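The Mango Shift

The room has no door. Hawi Adugna looked for one on her first night, turning the view all the way around before she touched anything. Beige walls, square floor tiles, two white tables shoved together, and a white arm with a black gripper waiting for her to do something with it. She was so happy she laughed out loud in her kitchen.

She lived over Galli, the bakery on the hill side of Olunstead, and she worked for Gemau from six in the evening until the ovens started up downstairs and made the floor too warm for her feet. The job was to pick things up. She held a controller in her right hand, the arm in the room did what her hand did, and the Nendix software wrote it all down: every joint, every camera, every second of her making up her mind. Each go was an episode. Put enough episodes together and the arm would learn to do it without her, which was the part she kept explaining to her mother on the phone, a little too fast, walking in circles.

"So you teach it," her mother said.

"I just do the thing. It watches."

"That's how I taught you injera, and you still can't make injera."

The sheet for November asked for 29 episodes of fruit to basket, with the table mixed up each time. Software did the mixing. She would press the green key and the room would blink and there they'd all be again in some new order - the blue can, the purple one, the banana with its freckles, the big black can of energy drink that was forever lying down - and she'd feel the same little jump she used to feel when somebody dealt her a hand of cards.

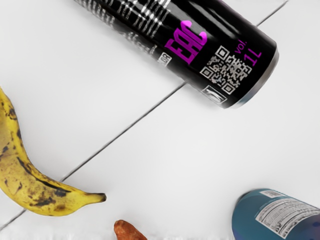 Looking down at the table, banana to the left and the black can across the top.

She got fond of that can. It rolled if you so much as thought about it. In her second week she had brushed it with the side of the gripper on the way to the mango and it went off across the table and over the far side, and she had leaned right out of her chair to catch it, with her real hand, and knocked over her real tea.

She flagged that one as failed. Then she took the flag off, then put it back on, and wrote in the notes box: can fell, my fault, mango fine.

The thing she loved most was how much there was to know about moving a mango. You'd think you just grab it! But if you come in straight down, the fingers land on the roundest part and it squirts out sideways like soap. Come in a little turned and it sits between them as if it had been waiting. The stem end is better than the other end. The basket handle is exactly where your wrist wants to go, so you lift higher than feels polite, and you come over the top, and you go down slowly, and then comes the best bit, opening the fingers, when for a moment the mango could still do anything it wanted.

She had done this all her life and never noticed any of it. Now she noticed it everywhere. She stood in the bakery at closing time watching the girl behind the counter bag up rolls, two fingers and a thumb, a twist at the end so the paper stayed shut, and she wanted to run upstairs and try the twist.

She did run upstairs and try the twist. The arm couldn't really do it, but it was a beautiful failure, and she saved it in her own folder.

By the middle of the month she had 17 episodes in and accepted, and a message was waiting when she sat down. It came from the reviewer, whose name she had only ever seen at the bottom of the accept slips. He wanted to ask about the pause.

What pause, she wrote.

He sent back a list of times. In every episode, he said, just before she closed the gripper, she stopped. The fingers were in the right place, the fruit was between them, nothing was in the way, and she held still for a second, sometimes longer. Was it lag? Was it the controller? Nendix had put out an update and he could send her the older version if it was giving her trouble.

Hawi read this and went hot to the ears. She loaded up the room and pressed the green key and went after the mango as if no one had said anything, and there it was. She lined up. She got the fingers around it. And she stopped, and she could feel herself stopping, a tiny hitch in the hand like the breath before you say a name.

She tried it again without. Her hand didn't care for it at all. The mango went into the basket fine, but she had the feeling of having walked out of a store without paying.

She thought about it while she washed her cup. She thought about it lying down. Somewhere after the ovens came on she had it. She was in the market with her grandmother, small enough to be looking up at the underside of the fruit, and her grandmother's hand was around a mango and not yet lifting it. You put your hand on it first. You waited. If it was soft you'd feel it before you squeezed, and the seller would have no reason to shout at you. Then you could pick it up.

She got out of bed and typed all of it into the message box, standing up, with no capital letters. She said she was sorry about the seconds. She said she could probably train herself out of it if they gave her a few nights, and she would redo the accepted ones off the clock. Then, because it was late and she was excited in spite of herself, she added that she thought it was wonderful that he could see it. Her grandmother was in the file! She had been checking computer mangoes for ripeness for weeks and had no idea.

She pressed send, and then went back to the room, wide awake, to do some more.
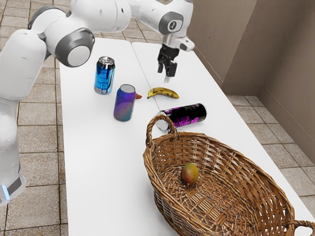

Adelmo Negri answered that she should leave the accepted ones exactly as they were and do nothing off the clock, ever. A pause was only a problem if the arm learned to stop and never learned to start again, he wrote, and he had seen that happen with other people's habits, so he would have to check. What he'd like from her was some variety. A few quick ones, a few slow ones, some from the left even if the left felt stupid. He had a big test run scheduled and he would put her fruit in it. He also wanted to know how you were supposed to tell with avocados.

She did the left-side ones with her tongue between her teeth. They did feel stupid. She came in over the banana and had to fold the elbow up like a heron, and twice she lost the mango altogether and had to chase it. She kept the chases in. He had said once, in a slip, that he liked to have a recovery in the pile, so the arm would know a dropped mango wasn't the end of the world, and she had copied that onto a sticky note and put it over the stove.

In the gaps, while the software packed up each episode, she put her nose up to the things on the table. You could bring the view in as close as you liked. She knew every dark patch on that banana. She knew the black can told you it was a tonic drink and that you ought to store it in a dry, cool place, and she would say it to the pan of lentils in a deep voice: store in a dry, cool place. Somebody had sat down and made that label, with a paragraph on the front and ingredients wrapping away around the side where hardly anyone would ever look. She hoped that person was having a nice evening.
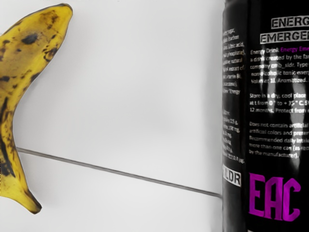

The banana and the black can from close up, label and all.

The last of the 29 went in on a night of hard rain. She had been saving it, if she was truthful, going off to sweep the kitchen between tries, pressing the green key to get a table she liked the look of. She finally took one with the mango nearly hidden behind the cans and went in from the right, medium speed, and when the fingers were around it she let her hand do what it wanted.

Accepted, said the slip. Under it was a link with no message.

It opened into the room, and she reached for the controller, but the controller was dead. The arm was already moving. She put her hands in her lap.

It was not a good driver! It swung out much too wide over the basket and came back, and it dipped toward the banana as though the banana had called to it, and then it seemed to think better of that and rose and went over to the mango. It turned its wrist. She had never told it about the wrist, she had only done it, night after night, and now it turned a little past where she would have and lined itself up, stem end, fingers open.

And it stopped.

Hawi said something in Amharic that she hadn't said since she was nine. She was up on her feet. She counted under her breath and the arm hung there with its hand around the fruit, waiting to feel whether it was soft, and she thought, go on, go on, it's ripe, it's fine, she'd take that one.

The fingers closed. Up it went, higher than was polite, over the handle, down. The mango rocked in the bottom of the basket and lay still.

She watched it nine more times. In one of them it dropped the mango and went after it, and she cheered so loudly that someone in the bakery banged on the ceiling with what sounded like a broom.

When she had calmed down enough to type, she opened the message box and told Adelmo that with avocados you hold it the same way, but you press near the stem with your thumb, very lightly, and that the arm would be needing a thumb. Then she called her mother, who was getting ready for work and had her on speaker.

"It waits," Hawi said. "Before it picks it up. It waits like Ayat."

There was a noise of keys, and a tap running, and then the tap was turned off.

"Show me on Sunday," her mother said. "No. Send it now, I have five minutes."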